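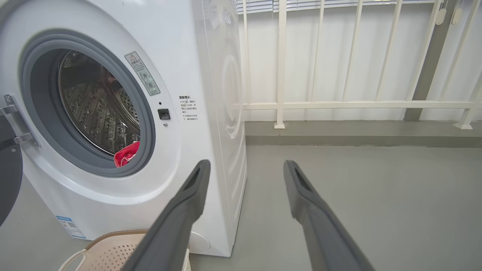
4. Loading the drum

Now for the fun part - your first proper wash! Put your basket on the floor right in front of the machine, so that anything you drop lands in it.

4.1 Open the door as far as the hinge allows.

4.2 Check pockets, close zips and turn printed tops inside out.

4.3 Put things in one at a time and push each one well to the back. Small, loose loads tumble beautifully, so there is no need to fill every corner.

4.4 Run a finger round the grey rubber gasket. Any cloth resting on it or hanging over the lip must go back into the drum.

CAUTION: Fabric caught between door and gasket can tear, and it lets water out on to the floor. Keep the latch on the front panel free of fluff too.

4.5 Shut the door firmly until it clicks.

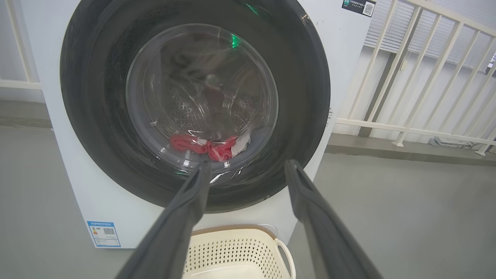
Have one last look through the glass before you press start. Reds and whites in together? Take one of them out now, at least for the first 2 washes of anything new. We love a bright red as much as anyone, but it does like to share.

4.6 Choose a programme (see the table in section 5) and press start.

Note: If the door won't lock, open it, repeat step 4.4 and try again. Still no luck? Look up code 1086 in the Mititer fault list at the back.

4.7 When the cycle ends, wait for the lock to release, then lift everything straight into the basket. Leave the door ajar afterwards - the drum stays lovely and fresh that way.

Section revised by Nele Vandenberghe, February. Next: 5. Programmes, page 16.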